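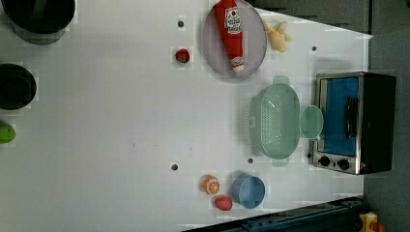 Kitchen table for the gripper comparison, seen from the overhead camera.

Gripper comparison: frequently asked questions

Which grippers did you compare?
Two models: the Plolell, with two stiff fingers, and the Dinau, which has softer pads. Both were driven by the same Multuteck controller, so the difference comes from the fingers and not from the software.

How many grasps did each one make?
300 grasps with the Plolell and 300 with the Dinau. The order of the objects was mixed every time.

Why do you use toy food?
Real fruit changes its shape after a few hours. The toy banana, the strawberry and the orange slice stay the same during the whole test. The ketchup bottle lies on its side on a plate, and this is a harder case — the fingers can touch the rim of the plate before they reach the bottle.

Which object was the most difficult?
The strawberry. The Plolell lost it 31 times and the Dinau only six times. For the colander we saw almost no difference.

Is one overhead camera enough?
For finding objects, yes. For the height of a bowl rim, no. In the Lương setup we added a second camera on the wrist, and we recommend the same to you.

Can I change the gripper without new calibration?
No. Please repeat the tool calibration after each change. It takes up to 20 minutes.

Did you test opening the toaster oven?
Not yet. The door handle needs a different pulling motion, and we will add the results to this page when they are ready.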